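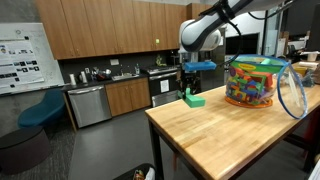

夹爪选型对比试验 阶段进展报告
报送：Lornora项目管理办公室，Esperanza Pruitt
编制：Dwayne Zamora
日期：2024/1/31

一、本阶段工作范围

按任务书第二阶段要求，本阶段完成两种末端执行器在同一机械臂上的安装、标定和对比抓取。甲方案为Clisetti平行二指夹爪，乙方案为Gurnevo自适应二指夹爪。控制器、机械臂和上位机软件均未更换，两方案的差异限于夹爪本体、指垫及其驱动参数。腕部相机的对比不在本阶段范围内，沿用第一阶段的安装位置和内参。

试验对象为彩色泡沫积木，由透明收纳容器供料，在木质台面上抓取和放置。选用泡沫件的理由已在第一阶段报告中说明：表面摩擦系数偏高，受压后变形明显，对夹持力设定较为敏感，适合暴露力控参数上的问题。

二、试验设置

每种夹爪执行300次抓取，合计600次。每27次为一组，组间重新布置物体，最后一组不足27次的按实际次数计入。夹持力上限统一设为50%额定值，接近速度和抬升高度沿用第一阶段的数值。抬升后悬停，再执行放置；悬停期间滑落的，记为抓取失败。放置后姿态偏离目标的，单独记录，不计入抓取失败。

物体分为两类。第一类为单件平放于台面，第二类为堆叠于容器内。第二类涉及容器口沿与手指的干涉，由Lucinda Greenberg负责单独编写接近轨迹，并限制腕部转角。 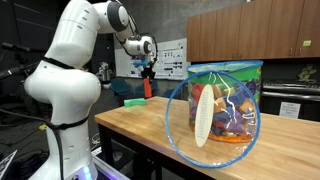

图1 台面抓取试验，橙色长条形泡沫块竖直夹持。

三、主要结果

1. 台面单件抓取。两种夹爪均能完成全部规格的泡沫块。甲方案在长条形工件上姿态保持较好，竖直夹持时绕夹持轴的偏转小于乙方案。乙方案对L形工件的容差较大，接触点偏离中心时仍可夹紧，但闭合过程中工件会向指根方向移动，放置位置需作补偿。

2. 容器内抓取。甲方案手指较窄，进入堆叠物之间的阻力小，多次出现同时夹起两件的情况。乙方案手指外形较宽，在容器口沿附近触发保护停机的次数多于甲方案。两方案在贴近容器壁的工件上表现均不理想，失败样本集中于此。

3. 指垫磨损。试验结束后检查，甲方案指垫表面有轻微压痕，乙方案无可见变化。以本阶段的循环数，尚不足以对寿命作出判断。

4. 线缆。腕部线缆在大转角姿态下张力偏大，首日试验中出现一次通信中断。Corinne Benavides重新走线后未再发生。中断所在的一组数据已作废并重做。

四、数据与记录

本阶段共保存轨迹文件3414个，包含标定、空载运行和正式抓取三部分。空载运行用于比较两种夹爪加装后的末端振动，处理尚未完成。正式抓取的每条记录含关节角、夹爪开度、电流和图像时间戳。

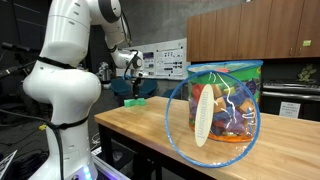 时间戳方面存在一处已知问题：夹爪控制器的时钟与上位机之间有固定偏差，更换夹爪后该偏差随之改变。处理办法是在每组开始前执行一次空合动作，以电流突变点对齐。首批数据采集时未执行该步骤，现由Dwayne Zamora按图像人工补对，完成后再并入总表。未并入之前，失败率按方案汇总的数值不对外引用。

五、偏差与风险

乙方案夹爪的转接法兰由Haverford加工，到货晚于计划，压缩了乙方案的调试时间。目前乙方案的力控参数仅完成一轮整定，甲方案为两轮。比较结果时应考虑这一差别，尤其是容器内抓取部分。

乙方案备用手指库存为一副。如第三阶段增加硬质工件，需提前补购。

六、经费

本阶段支出未超出批复额度。法兰加工费已列支，指垫备件尚未采购，相应金额申请结转至下一阶段，不申请追加。

七、下一步安排

2月份计划完成以下工作：
（1）乙方案力控参数第二轮整定，并重做容器内抓取；
（2）时间戳补对及数据并表；
（3）空载振动数据处理；
（4）贴壁工件的接近策略修改，由Lucinda Greenberg提出方案，Myrtle Ruiz-Ortega审核；
（5）提交选型建议初稿。

需请项目管理办公室确认两项：一是第三阶段是否纳入硬质工件，二是选型建议是否需要包含单台采购成本的比较。第二项若需要，请提供可引用的询价口径。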